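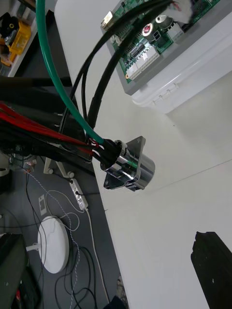

Handout 5: Rules for Working at the Shared Bench

2018-07-18
Precious Coetzee, Skalumura Workshop Course

These notes go with the session on handling boards and wired parts with two arms. Read them before you come in. I can tell who hasn't, usually by the noise.

Most of what follows is the Trirness bench code, which runs to 14 pages and was written by people who had clearly been hurt. I have left out the parts on hydraulics, as we don't own any, and the appendix on signage, as we own plenty.

1. Before power

Walk the floor first. Cables, power strips, and anything with a foot goes on your sketch of the cell, including things you are sure will be moved later. (They won't be. I have sketches going back years.) A cable on the floor belongs to the cell for as long as it lies there, and the person who trips over it belongs to the incident log.

Then the table. Every part gets a place before the arm gets a program. Connectors with loose wires count as parts. So do lids.

Find the stop button and put your hand on it. Pointing at it from across the room is not the same skill.

2. Cables on or near a moving arm

The rule in the code is one sentence long: no cable may be the thing that stops the arm. Everyone agrees with it and then ties the slack to the nearest bracket.

Move the joints through the whole range you plan to use, at the lowest speed, and watch the cable instead of the gripper. You want a loop that opens and closes without rubbing, catching, or going tight. If it goes tight at one end of the range, shorten the range or reroute the cable. Do not "just be careful there." The arm has not agreed to be careful there.
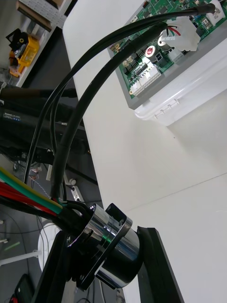 Label both ends. A bundle in five colors is very clear to the person who wired it, on the day they wired it. By September it is a bundle in five colors. The Dlamini group lost an afternoon to this last year and were gracious enough to let me keep telling the story.

Where a wire enters a metal housing, look for a sleeve or grommet. If you can see bare edge against insulation, stop and fetch me.

3. Two arms, one table

Two arms can reach the same spot, and sooner or later they will both want to. The code asks for three things here, and I will be checking all of them:

- One arm is named as the holder and the other as the worker, in writing, before the run. They may swap, but you have to write that down too.
- The holder does not let go on a timer. It lets go when a person or a check says so.
- Each arm has a parking pose outside the other's reach. "Sort of up and to the left" is not a pose.

For circuit boards, grip on the edges and keep the fingers off the tall components. Capacitors stand up like little posts and are about as good at surviving a sideways push as you would expect.

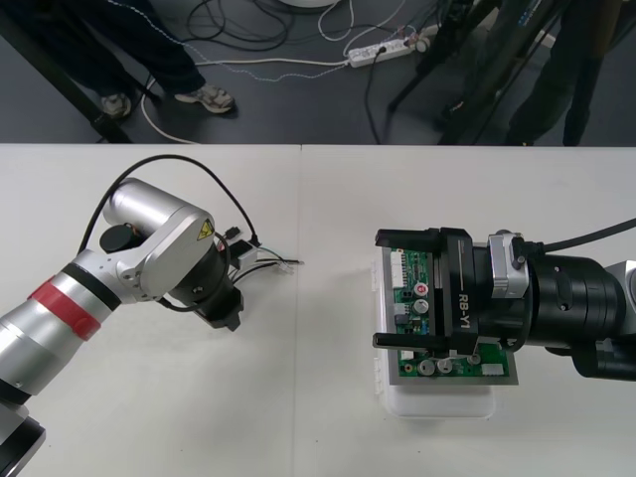
People stay on the far side of the marked line during a run. If you need to see better, ask for the camera view. If you need to reach in, stop the arms first, say "stopped" out loud, and wait for your partner to say it back. It feels silly for a week and then you stop noticing.

Pausing a program is not stopping the arms. Skamby, our scheduling software, has a very handsome pause button, and I would like you to think of it as decoration.

4. Gripping shiny, round, or heavy things

Smooth metal cylinders are the part of the course where confidence goes down. Start with the lowest grip force that holds, lift 12 millimeters, wait, and look. If the part has turned in the fingers, put it down and grip it somewhere better. More force is the second answer, and it is rarely needed.

Any part with wires on it is heavier on the wire side. Your model of the part almost certainly doesn't know that.

Shiny surfaces also upset vision checks, which will cheerfully find an edge in a reflection. Confirm the position by eye before closing the fingers. 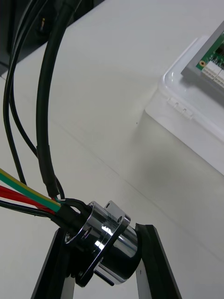 5. What to hand in

- Your floor and table sketch, with cables drawn in.
- The holder/worker sheet, signed by both partners.
- A note of every stop, with the cause in plain words. "Unexpected behavior" is not a cause. If the cause was you, write "me." Over half of mine say that.

Sheets go in the tray by the door. Late ones go in the same tray, and I do look at the order of the pile.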